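Graria Low Rectangular Basket, woven, orange-brown
Reviewed after one month on a white table

I bought the Graria basket to hold fruit and small items that otherwise spread across the tabletop. It ships flat-packed in paper inside a plain carton, with no liner and no care card. Weight on my kitchen scale is 714 grams. Inside depth is shallow, and the sides slope, so usable floor area is smaller than the rim suggests.

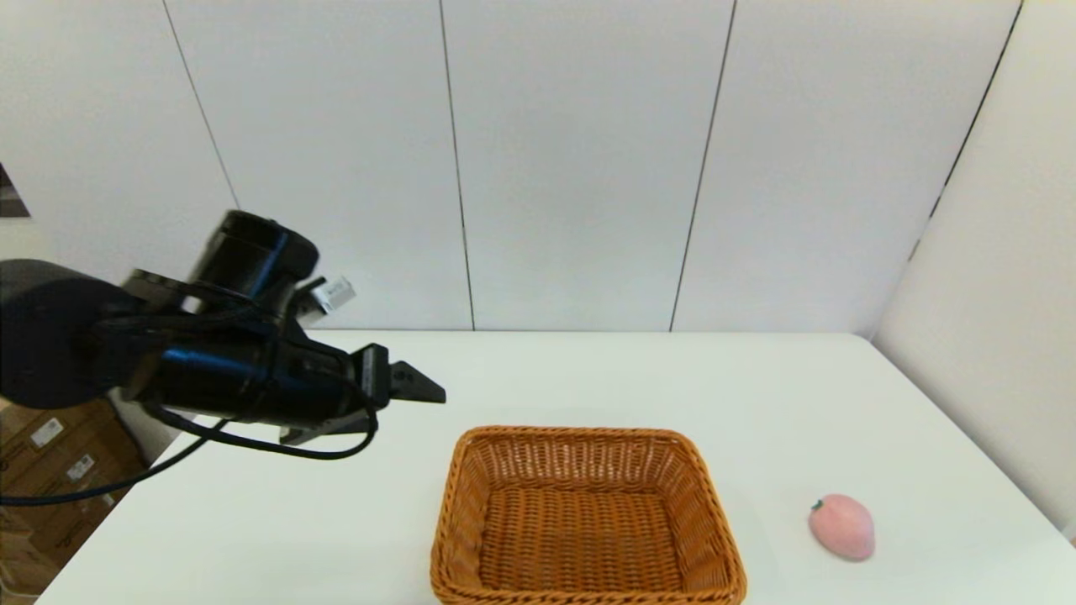 The load rating on the tag is generous for the size. I put 282 grams of mixed fruit in it daily and saw no sag. Lifting it by one long side with over 400 grams inside made the rim flex a little - use both hands.

Color is warmer than the listing photos from Menarville, the shop I ordered from. Against white it reads as caramel, with the floor slightly darker than the sides.
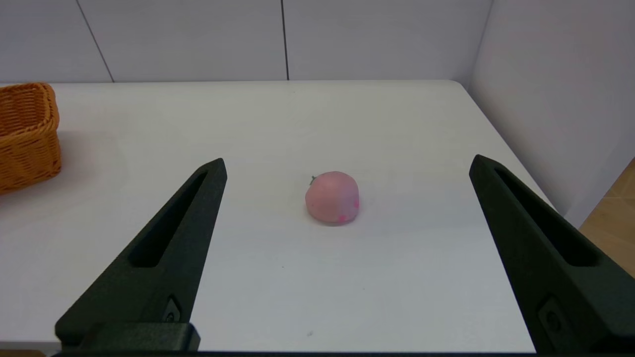 Weave tightness matters if you store small pieces. Nothing larger than a walnut will catch or slip through. Rounded pieces with a flattened underside, like the pink one with the little green stem, are steady on a bare tabletop and just as steady on the woven floor. Fully round ones drift toward the lowest corner when the basket is carried.

Cleaning is slow. Crumbs lodge in the floor grid and a cloth will not reach them. A dry brush works; a vacuum on low is faster.

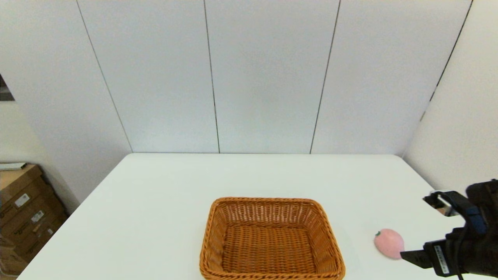

The Olaniyan basket I used before was taller and harder to see into. It also left marks on white paint, which the Graria has not done so far. At 140 it costs more than I would like, and a felt base should be included at that price.

Rating: 4 out of 5. One point off for the rim flex.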